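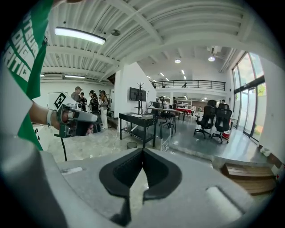
Nestton 118 Dehumidifier, Long-Term Review

The Nestton 118 is a compressor dehumidifier intended for basements and ground-floor rooms of moderate size. It replaces the older Ullberg unit in our storeroom, which failed at the fan bearing and could not be opened without breaking the rear panel. I bought the Nestton at the regular price and have run it since last July.

Controls and setup

The control panel has a power button, a fan button with two speeds, and a humidity setting that moves in fixed steps. There is no app. The unit remembers its last setting after a power cut and restarts on its own, which the Ullberg did not do. Setup consists of letting the machine stand upright overnight, sliding in the tank, and plugging it in. The manual covers this on its first page and then repeats it on the last one in slightly different words.

The casters roll well on tile and poorly on anything else. They do not lock. On a floor with a slope toward the drain the unit will creep when the compressor starts, and a rubber wedge is a sensible purchase.
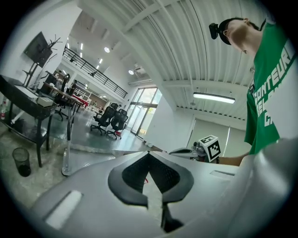 The built-in humidity sensor sits directly behind the intake grille and reads low whenever the fan is on high. I compared it with a separate hygrometer placed on a shelf across the room. With the fan on low the two agreed closely enough for ordinary use. On high, the Nestton shut off too early, waited, and started again, and the room never settled at the selected level. I leave it on low and set the target one step drier than I want.

Noise is a steady hum with a distinct knock at compressor shutoff. Yoon-hee Heo has the same model in a hallway outside a bedroom and moved it after a week on account of the knock. In a storeroom it does not matter.

Water handling

The tank pulls out from the front and has a folding handle. The handle is too thin for a full tank and flexes, so carry it with both hands. The float is a loose piece of foam in a cage - rinse it when you empty the tank or it sticks and the full-tank light comes on early.

For continuous drainage there is a threaded outlet at the back. The supplied hose is short. I replaced it with a length of ordinary garden hose and a washer from Tanasarn, and it has not leaked. The outlet is low on the housing, so the drain must be lower still. There is no pump. 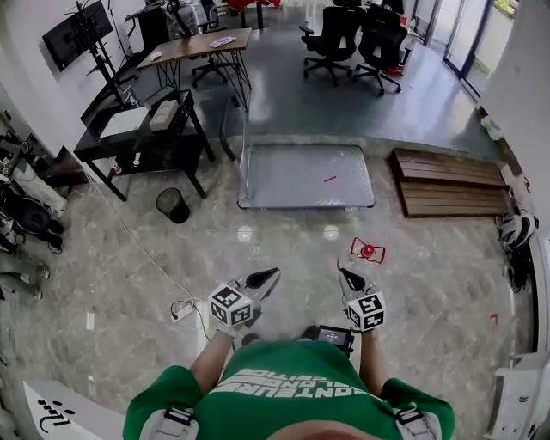
Maintenance and parts

The filter lifts out without tools and can be washed under a tap. The coil behind it is exposed enough to clean with a soft brush. Replacement filters are sold in packs of 3. The warranty on the compressor runs to 2028, and the rest of the machine is covered for 2 years from purchase.

Ratings

Drying performance: good on low fan, uneven on high
Build: good, except the tank handle
Noise: acceptable outside living areas
Drainage: good if you supply your own hose

I would buy it again for a storeroom or laundry area. For a bedroom, look at a desiccant model.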